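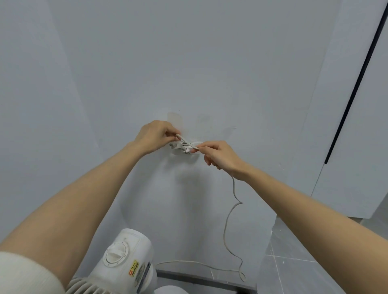
Rivirine Stick-On Cord Holder, White - Review

Rating: four out of five

I bought two of these for the laundry room, where a long gray appliance cord used to lie along the baseboard and get caught in the broom. The holder is a small piece of plastic that sticks flat to the wall. You wind the spare cord around it and leave enough slack to reach the outlet.

Putting it up

The pad sticks well to flat paint if the wall is clean. I wiped mine down, let it dry and pressed the holder on for a full minute. The package says to wait before hanging anything on it, so I left it until Saturday. It has not moved in 14 weeks.

Before this I had a Grison hook, and it fell off twice. Pads of that kind leave shiny patches on paint. Rubbing alcohol takes off some of the glue but not the shine, so pick your spot carefully the first time.

Using it

Winding takes two hands. I hold a small loop with the left and feed the cord with the right. A thin cord goes on easily. I tried it with a thick extension cord and got one turn before it popped off - I would not bother with anything heavy.

A cord that has been folded in a box keeps its kinks below the holder. Straighten it with your fingers first or it hangs crooked.

Do not wind up the cord of a heater or anything else that draws a lot of power while it is running. Let the full length out.

What I would change

The holder is small, so most of a long cord still hangs down the wall. A larger size would help. I also wish it came with a spare pad.

I would buy it again for lamps, fans and other light cords.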